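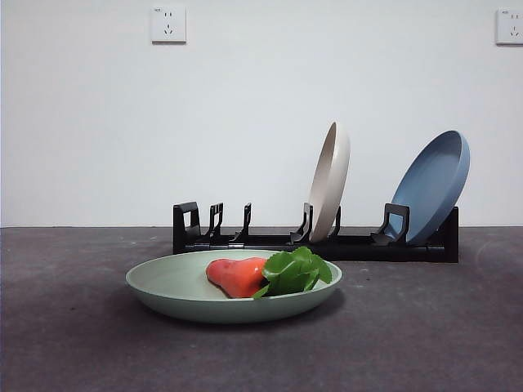 About Grornano

Hi, and welcome! I run Grornano, a small studio where I make (and teach other people to make) collage, hand-bound books and little assemblages out of old paper. Mostly it's me, a big box of scissors and a lot of tea.

I started out by buying a suitcase of sheet music at an estate sale on Bandar Street. I'd meant to frame a couple of pages and ended up cutting up nearly all of it – waltzes, hymns, a whole operetta missing its second act. I counted when I got home: 1404 sheets. I still have a few, and I still put a scrap of one in every book I bind, usually inside the back cover where you have to go looking for it.

The first series I ever showed was called Pimetti. It was all maps and dress patterns, glued with a paste that yellowed faster than I wanted, and I love it anyway. The one I'm working on now is called Tang, and it's much brighter (lots of orange, lots of fruit wrappers, some stitching in red thread). You'll find both under Work, with prices for the pieces that are still around.

Classes run on Monday evenings and there are 2 levels. The first is for people who haven't held a glue brush since grade school, and we go slowly and make a mess. The second is for anyone who wants to sew a proper binding – bring an apron and an idea, I've got the rest. Kids over ten are welcome if a grown-up comes along too.

I also take commissions. Send me your grandmother's recipe cards, your ticket stubs, the letters you can't decide whether to keep! I scan everything before I cut, and I'm happy to work from copies if the originals are precious to you.

The shop closes for all of February so I can make new things. Emails get answered then too, just a bit more slowly.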